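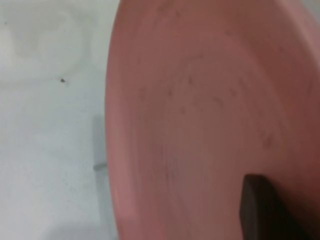 Open Day at the Purkbridge Robot Lab

We went to the March open day at Purkbridge and I am still talking about it a week later. The doors opened on Monday at 5 in the afternoon, and by the end of the evening 274 people had signed the guest book. The Skoler Room was so full at one point that people were watching from the stairs!

I took far too many photos, so these are just my favorites, all from the dish rack station. It was the one I kept going back to. The bigger machines down the hall were louder and faster, but there is something about watching a robot arm deal with ordinary plates that pulls you right in. I do this job every night at home and have never given it a thought.

The plates and the rack

Jaime Godinho looked after this station and answered questions all evening, including about a dozen from me. Plates are harder than they look, he told us. They are thin and round, and when one lies flat on a table there is hardly any edge to get hold of. You or I would slip a fingernail under the rim without thinking. A gripper has to come in low and at the right angle, and a small push in the wrong spot sends the plate sliding.
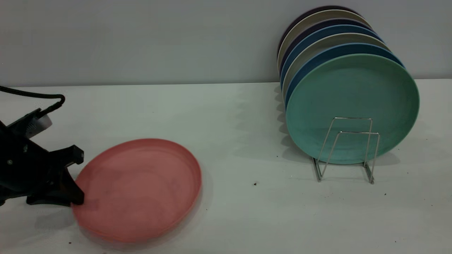
I liked how close we could get. There was a rope, but it was only a few steps back from the table, and the kids sat on the floor in front of it. My daughter picked out a favorite color within a minute and cheered for that plate for the rest of the night. (Green, if you were wondering.)

Rui Rocha, who works on the software side, gave a short talk at the next table over. The team at Purkbridge had logged 600 practice tries with plates before the open day, and he was very open about how many of the early ones went badly. He had a box of chipped ones under his desk to prove it - he passed a few around and got a good laugh.

A row in the rack

Stacked up on edge like this, the plates sit so close together that most of them show only a strip of rim. I love the colors here: pinkish red in front, then green, blue and a paler green, with a beige one tucked in between dark purples near the back.

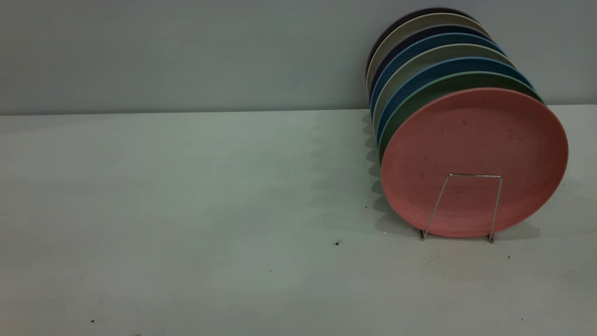

Getting there next time

The lab is on the Khokhar side of the Tristby campus, and bus 43 stops right by the gate. Go early if you want a spot near the rope, and bring your questions. Jaime and Rui both said they hope to be back at the plate table for the next one, and so will we!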